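Everyday Packaging Collection: Vitamins and Supplements
Baloyi Study Center, Gallery 4
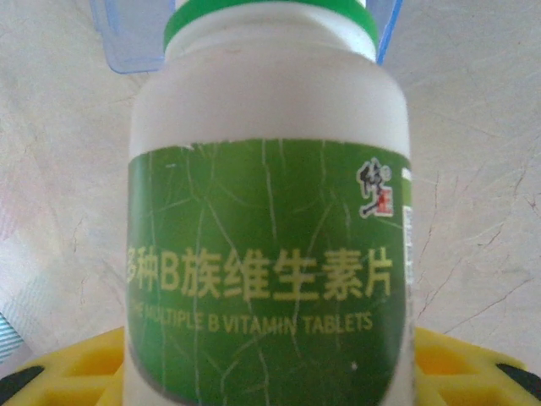 Supplement bottle, white plastic with green label. The label text reads 多种B族维生素片 (multi B-vitamin tablets). Creasing and light surface wear to the label.

The Baloyi Study Center holds 1,000 containers of the kind usually thrown away once they are empty. Bottles, tins, jars and cartons are collected for what they record about household habits, printing and the design of ordinary goods. This page presents the vitamin and supplement section, which was opened to readers in August after cataloging by Ntombi Pillay and Chantelle Khumalo.

The section contains 191 objects. Most came from private homes, often as part of a larger donation of kitchen or bathroom items. Objects are accepted in used condition, and labels are not cleaned, flattened or retouched before they are photographed.

Notes on the bottle

Color. The bright green band at the closure is repeated in the large green label, with the white body showing between them. Green is common throughout this section, particularly among vitamin products, and is entered in the catalog as a separate search term.

Lettering. The product name is set in large yellowish-green characters across the middle of the label. Catalog entries give the wording in the original script first, followed by an English translation. Readers may search in either form.

Shape. The rounded shoulder opens into a straight-sided body and carries no printing. The upper edge of the label bows gently in the middle, and its lower left corner sweeps down in a curve edged with a thin gray line. Curved label outlines are indexed under "Shaped labels," together with ovals and shields.

Condition. Long, pale creases run mostly vertically across the green, several of them branching. There is a small frayed spot on the top border, left of center, and a tiny white chip at the lower right. The white plastic has a faint brownish mark near the base of the neck. Wear of this kind is recorded in full, and no treatment is planned.

About the catalog entries

Each entry gives the material, the main colors, the wording and the condition of the object. Contents are named only where the label names them. The Center does not test, open or date tablets, and nothing on this page should be read as advice on the use of any product.

Condition is described in the terms set out in the Cukumel Handlist, the Center's own guide to small containers. The handlist separates creasing, scuffing, fraying and loss – four terms that were used loosely in older records. Entries written before the handlist was adopted are being revised in shelf order. Readers who notice a difference between an entry and the object are asked to inform the desk in writing, quoting the shelf number.

Related groups

Lara Bequest. Bathroom cabinet contents from a single household, kept together in the order in which they were received.

Vumitz Labels. Unused printed labels on sheets, including proofs with handwritten color notes. Sheets may be viewed in their sleeves only.

Viewing the objects

The study room is open to readers on Thursday afternoons. Up to 4 objects may be requested for one visit, and each appointment lasts 60 minutes. Requests should name the section and give a short statement of purpose. Pencils, notebooks and laptops are permitted at the tables – pens and drinks are not.

Photography for private study is allowed without flash. Permission to publish must be requested separately from Chantelle Khumalo, Collections Office. Questions about translations and catalog wording should be addressed to Ntombi Pillay at the same office.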